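九月,早上六点半,又没睡够。

赶紧记两笔,一会儿还要出门。昨天说好要把桌子收出来,收到半夜,收了个半吊子。抽屉整个拉出来放桌上了,想着腾空了擦一遍再装回去,结果东西倒腾来倒腾去,越弄越乱。旧发票一沓,Kramer的保修单,还有一张Casow的收据,1,711块,买的什么完全想不起来了。先夹本子里,回头再查。

螺丝滑轨好像有点歪,推进去老是卡一下。问了Alcides Lins,他说上点蜡就行,蜡烛头都可以。家里哪有蜡烛。晚上下班去看看,要是便宜的话顺便买两个分隔盒,抽屉里没有隔断真的不行,什么都往一个角落滑。

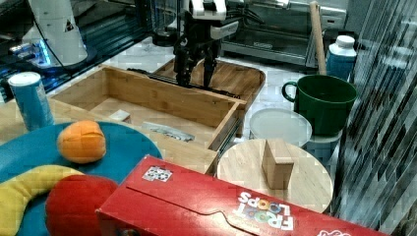

糖纸也是,吃完随手就往抽屉里一扔,这个毛病说了多少年了。锡纸那种最讨厌,揉成一团还占地方。今天起桌边放个垃圾袋,说到做到。

水果玩具还没想好放哪。香蕉苹果那几个毛绒的,放盘子里其实挺好看,就是盘子要用。姐姐说下个月带小的过来住,26号到,那就先不收进箱子了,省得到时侯又翻。放窗台?会晒褪色吧。再说。

Froot Loops那个大红盒子太占地方,躺着占半张桌子,立着又老被碰倒。想过倒进密封罐里,可是小的只认盒子,换了罐子就说不是那个味。上次在这儿哭了一早上,算了算了,留着盒子。厨房上层柜子要是把Oltarik那套杯子挪走,应该塞得下。杯子挪哪去又是个问题。

妈打电话来,讲了14分钟,主要讲邻居家装修吵。我一边听一边擦桌子,擦了个边边。她问我吃早饭没有,我说吃了,没吃。

待办,免得忘:
蜡烛或者蜡块
分隔盒
Pirov的灯泡,上次买错口径了,要拿去换
物业费800,别再拖了
给姐姐回消息,问她被子要厚的还是薄得

托盘先不动,木头的那个,原来想拿来放钥匙零钱,现在觉得放门口更顺手,可门口那个柜子也满的。收东西就是这样,动一样得跟着动五样。

不写了,公交要赶不上了。抽屉晚上回来再装。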